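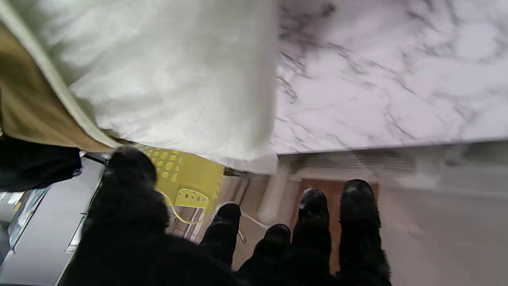

Please tell me whether the Ultard is any good for actual movies, a reader commented under my September post, because every review I find only talks about slideshows and football.

Fair question, and I've finally spent enough evenings with the thing to answer it. I watch a lot of movies at home, mostly small dramas and the kind of romantic comedy that gets one week in theaters, and I wanted a projector I could pull out of the closet without turning the evening into a construction project. The Ultard is small, it's white, it has one knob for focus and one for tilt, and it takes less time to start up than my TV does.

The first movie I put on it was Gulilside, partly because I'd been saving it and partly because it runs 132 minutes and I wanted to see how the fan held up. If you haven't seen it, two sisters go back to the lake town where they grew up to sell a motel, and they spend most of the running time not talking about their mother. It's shot almost entirely at dusk. That's a mean thing to do to a cheap projector! The Ultard did better than I thought it would. Faces looked like faces, the lake had some depth to it, and only the long scene in the boathouse turned into gray soup. I paused it, went into the menu, picked the setting called Cinema (why isn't that the default?), and got most of the boathouse back.

The fan is the part I'd complain about. You stop noticing it during music or any kind of argument, and then somebody in the movie sits down on a porch and is sad quietly, and there it is, a little hair dryer two feet from your head. I moved the projector to a shelf behind the couch and that helped a lot, though now I have to kneel on the couch to change the tilt.

Sound from the built-in speaker is fine for a cartoon. For anything with mumbling in it – and I watch a lot of mumbling – plug in something else. I used an old pair of desk speakers and was perfectly happy. The headphone jack is on the back next to the power socket, where you will never find it in the dark.

For contrast I tried Maihi next, the musical about the ferry crew, and wow, this is what the Ultard was made for. Big bright colors, daylight everywhere, costumes you could see from the moon. The wedding number on the upper deck looked so good that I ran it back and watched it again before going on. The movie itself is about a half hour too long and the captain's song should have been dropped, but I had a huge smile on my face for most of it.

I did compare it with the Redton, which I borrowed for a weekend. The Redton is brighter and you can leave a lamp on, which matters if you have people over who want to see their popcorn. It's also a brick, the remote feels like a toy, and it has an odd habit of making everyone's skin a bit orange. If you mostly watch in a dark room, I'd go with the Ultard. If you can't get the room dark, get the Redton and turn the color down.

Small stuff, in no order. The carrying case is sold separately for 16 dollars and it's worth it. The remote needs batteries that don't come in the box. Subtitles are sharp in the middle and slightly soft in the corners, so foreign films are no problem. It remembers where you stopped only if you shut it down from the menu; pull the plug and you're hunting through chapters again.

I'm giving the Ultard 4 stars out of five. Next up on it is a double feature I've been putting off, and I'm going to try the shelf on the other wall first.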